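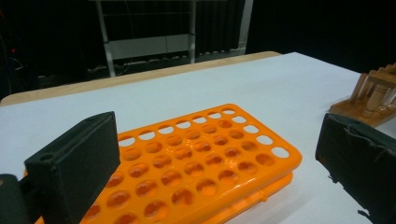

Figure 2. Orange plastic two-tier rack on the white bench, with the wooden rack behind it.

3.2 Racks, and why I ended up caring about them

I didn't set out to write a section on test tube racks. The plan for the Mekedgate teaching lab study was to look at how people lay out a shared bench, and racks were going to get one line in a table. Then I went back through the session notes and found that 158 of the 229 bench notes mention a rack somewhere, usually because someone had moved one, or wanted to, or was grumbling that it had been moved. So racks got their own section!

We had two kinds out on the benches. The plastic one (Figure 2) has a perforated upper plate with round holes in a grid, and a second plate sitting under it with a thin gap between the two. The wooden one is the older style, a flat base with posts and crossbars standing up from it. Both kinds hold test tubes perfectly well. What I got interested in was how differently people treated them.

The wooden racks hardly traveled. A student would put one at the back of the bench at the start of a session and work toward it, so it turned into a kind of shelf. You can look at the tubes in it from the side without picking anything up, between the slats, and I think that's a big part of the appeal - people would lean down, check a level, and go back to what they were doing. In my notes I started calling this "parking," and the word stuck with everybody who helped with the coding.

The plastic racks were a different story. They got slid, turned, pushed to a neighbor and pulled back again. They also almost never sat square to the bench edge. I had drawn all my layout sheets with neat rectangles lined up with the table, and I had to redraw the whole set after the first session, which I'm still a little sore about. People turn a plastic rack to suit the arm they reach with, and they leave it like that. When I asked, most of them hadn't noticed they did it.

The other thing that came up over and over was losing your place. With that many holes, and all of them the same, a half-filled plastic rack is hard to read at a glance. The color doesn't help as much as you'd hope. On a white bench the bright orange is easy to find from across the room (great), but the holes themselves change with where you stand. Look through the far ones and you see white tabletop, look down through the near ones and you get the lower plate, so one row reads pale and another reads dark orange. Two students told me they used that to keep track of rows. Others said it made them dizzy. Shiny plastic under ceiling lights adds some glare too, and I'd try a matte rack next time.

Maxine Donnelly, who ran the Florkton sessions, tried putting a strip of tape along one short end so there was always an obvious "first" row. It was popular right away, and complaints about lost places dropped to 7 in her second block. I wouldn't lean on that number too hard, seeing that the group had also had more practice by then. We repeated the tape trick at Mekedgate in October with a new group and I discuss those results in Section 4.1.

For the layout coding, then, we scored a rack as "parked" if it stayed in the back third of the bench for the whole session and as "working" if it didn't. Racks that began in one place and drifted were scored by where they spent the most time. It's a blunt rule, but two of us could apply it without arguing, and that mattered to me more than getting every odd case right.

Comments

benchrat: We have the same wooden ones and yes, they never move. Ours has left a mark on the bench.

L. Rudd: Did you score left-handed students separately? The angle thing would be worth splitting out.

purelov_prep: Tried the tape on the short end this morning. My second years want it on every rack now.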